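Support > Hand-Held Grippers > Fault Reports > Closed

August 2026
Entered by Raluca Chiriac, Equipment Support

Ticket 1246: Jaws do not release film-wrapped items
Unit: Haditz hand-held gripper, serial ending 317
Project: Raditora, household objects
Priority: Normal, raised to High on the second entry

Summary of the fault

The operator reported that the gripper closed correctly on soft items wrapped in plastic film but failed to open fully when the trigger was let go. The jaws stopped short of the end position and the item remained held between the pads. The fault did not occur with hard or unwrapped objects. The recorded jaw position showed the gripper as open during each event, and the affected recordings were therefore labeled as completed releases.

First entry

The unit was inspected at the Canpolat bench. Both finger pads were firmly seated. The linkage moved freely by hand, and no play was found at the pivots. The trigger spring was replaced as a precaution and the unit was returned to the operator the same day.

Second entry

The fault was reported again after 50 further grasps. On one occasion the operator attempted to free the item by reaching between the jaws while the trigger was partly pressed, and a glove was pinched. No injury resulted. The matter was recorded as a safety event and the priority was changed. Operators were instructed to set the gripper down and remove their fingers from the trigger before touching a held item.

Third entry

A repeat test was arranged at the work site under normal conditions. Film-wrapped items were lifted from the bed, held for a short period, and released over the same surface. Of 98 attempts, nine ended with the item still held. In every one of the nine, the film had been drawn into the grooves of at least one pad. The position sensor was then checked against a gauge and found to read the trigger travel only. It does not measure the pads themselves, and a jaw that hangs up after the trigger has returned is still reported as open. 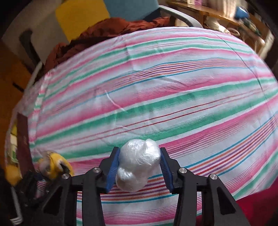
Bianca Mihăilă replied that the pads should not be treated as the only cause. In her view the return force had been set too low when the unit was last serviced, and a spring of the same grade would leave it unchanged. She asked that the force be measured before any pads were ordered, and that the mislabeled recordings be withheld from the Ema dataset until they had been reviewed.

Fourth entry

The return force was measured and was below the service limit. The adjusting screw had backed out by almost a full turn. It was reset and secured with thread lock. The pads were cleaned with a dry brush and refitted. A further series with film-wrapped items produced one slow release and no failures.

Corrective action

1. Return force is to be measured at each service and entered on the unit card.
2. Pad grooves are to be brushed out at the start of each shift.
3. Recordings made between the first report and the fourth entry are to be reviewed by Cornel Manole. Release labels are to be corrected by hand.
4. The request for a sensor at the jaw has been passed to Haditz. A response is expected in September.

Status: Closed. Item 4 is tracked separately.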